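会社概要

株式会社クルネス(Clulness)は、業務用建物の衛生管理計画の策定、清掃仕様書の作成、および清掃品質の第三者検査を行う会社です。清掃作業そのものは受託していません。仕様を決める側と作業を行う側を分離することで、検査結果の独立性を確保しています。

事業内容

1. 清掃仕様書の作成
対象建物の用途、床材、動線、給排水設備の位置を調査し、区画ごとに作業項目、頻度、使用薬剤、希釈倍率、判定基準を定めます。仕様書は原則としてA4縦、区画別の綴じ込み形式で納品します。電子版のみの納品にも対応しますが、現場掲示用の要約版は紙で作成することを推奨しています。

2. 品質検査
仕様書に基づく定期検査および抜き打ち検査を実施します。検査は目視、ATPふき取り法、光沢度測定の組み合わせで行い、区画ごとに100点満点で評価します。評価点が基準に満たない区画は、是正期間を置いたのち同一の検査員が再検査します。光沢度の測定点は初回検査時に図面上で固定し、以後変更しません。間仕切りの移設などで測定点が使えなくなった場合は、旧測定点の記録を閉じたうえで新しい番号を付けます。

3. 薬剤および資材の選定支援
床材と薬剤の適合性試験を自社の試験室で行います。試験片は10センチ角、養生条件は温度および湿度を一定とし、塗布後の変色、膨れ、光沢低下を記録します。石材については吸水率を事前に測定し、酸性薬剤の可否を判定します。特定の製造元との代理店契約は結んでいません。

4. 教育
契約先の清掃責任者を対象に、仕様書の読み方、希釈計算、保護具の着用、記録の付け方に関する講習を行います。講習は1回40名を上限とし、実技を含む場合は2班に分けます。講習資料は日本語、英語、ドイツ語の3言語を用意しています。

沿革

当社の前身は、染色工場向けの排水管理を扱っていたハルソープ(Hallthorpe)事務所です。工場の床洗浄水が処理設備に与える負荷を調べる業務から、床洗浄の手順そのものを設計する業務が派生し、これを独立させる形でクルネスが発足しました。発足当初の社員は5名で、業務の大半は食品加工施設の仕様書改訂でした。

その後、事務所ビル、診療所、学校、物流倉庫へと対象を広げ、宿泊施設の共用部も扱うようになりました。ラマダン期間中に食事提供の時間帯が日没後に移る施設からの依頼を受け、夜間の厨房および食堂清掃を前提とした時間割の作成も行っています。この時間割では、排水桝の清掃を食器洗浄の終了後に固定し、床面の乾燥時間を早朝の仕込み開始前に確保します。

検査記録の管理には、自社開発の台帳システム「ジャニコ(Janico)」を使用しています。区画番号、検査日、検査員、測定値、是正内容を一件の記録として保存し、過去の記録との差分を一覧で確認できます。現在の登録区画数は607です。修正時には旧値と修正理由が残り、記録の削除はできません。

組織

代表 ロスヴィータ・バウムガルト(Roswitha Baumgart)
繊維工場の排水処理を担当したのち、当社を設立。仕様書の最終承認を行います。

検査部長 フリーデリケ・リンデマン(Friederike Lindemann)
検査員の養成と判定基準の改訂を担当。検査員間の判定のばらつきを抑えるため、同一区画を二人で独立に採点する照合検査を導入しました。

検査員は、担当建物を継続して受け持つ場合でも、契約更新ごとに交代します。仕様書の作成者が同じ建物の検査を兼ねることはありません。

品質方針

判定基準は契約締結時に文書で開示し、契約期間中に変更する場合は双方の書面による合意を必要とします。検査結果は合否にかかわらず全項目を報告します。報告書には測定器の校正記録を添付し、測定値の丸めは小数第一位で統一しています。

使用器具については、バケツ、モップ、クロスを区画の種別ごとに色分けする方式を標準としています。便所、厨房、一般床、高所の4種別とし、色の割り当ては建物ごとに仕様書の第2章に記載します。既に色分けを運用している建物では、混乱を避けるため既存の割り当てを優先します。 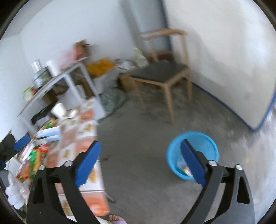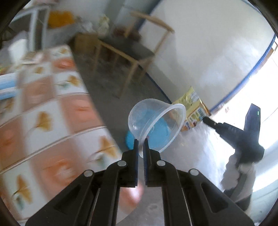

取引条件

契約は年間契約を基本とし、年度の始まりは4月です。仕様書作成のみの単発契約も受け付けます。現地調査の費用は初回に限り見積りに含めます。調査には建物の平面図、床材の施工記録、現行の清掃契約書の写しが必要です。床材の施工記録がない場合は、目立たない箇所で簡易試験を行い、材質を推定したうえで報告書にその旨を明記します。

夜間および早朝の検査には割増料金を適用します。割増の対象となる時間帯は、午後10時から午前6時までです。

検査報告書の所有権は契約先に帰属します。当社は控えをジャニコ上に保管し、契約先の書面による同意なしに第三者へ開示しません。清掃会社が報告書の写しを必要とする場合は、建物の管理者を通じて請求してください。

お問い合わせ

仕様書の見本(事務所ビル版、診療所版)は、お問い合わせ窓口から請求できます。請求時には建物の用途、延床面積、現在の清掃頻度を併記してください。判定基準に関する質問は検査部、薬剤の適合性に関する質問は試験室が回答します。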